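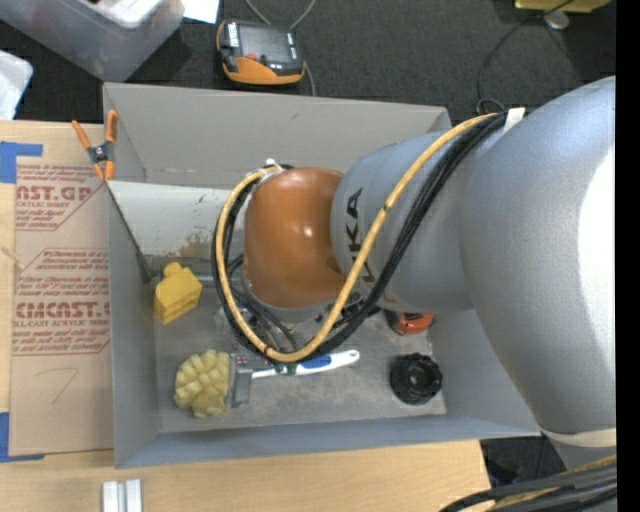
Volume 60, Issue 2

Soldered Memory and the Public Purchaser

When the Brerkholm library service replaced its staff laptops in March, 56 of the retired machines were in sound working order. Their processors were adequate and their screens unmarked. They were withdrawn for want of memory, and no more could be fitted, as the modules had been soldered to the main board at manufacture.

It is the view of this journal that public bodies should cease to buy such equipment for ordinary office work. The usual defence is that soldered memory permits a thinner case and a longer battery life. Both claims have merit. Neither carries much weight for a computer that sits on a desk and is plugged into the wall from morning until close of business.

Rhea Maglaya, in her submission to the Jarman purchasing review, argued that a slot should be treated as a condition of tender and scored accordingly. We agree. Suppliers will object that the choice of models is narrower, and at present it is. A large buyer who asks plainly and repeatedly for a serviceable machine will in time be offered one.

There remains the matter of cost. A memory upgrade requires a technician, a screwdriver and a short visit -- a modest charge against the price of a new laptop. Tender documents in most districts do not mention it. The review accepts further submissions on this point, and members with maintenance records are encouraged to send them.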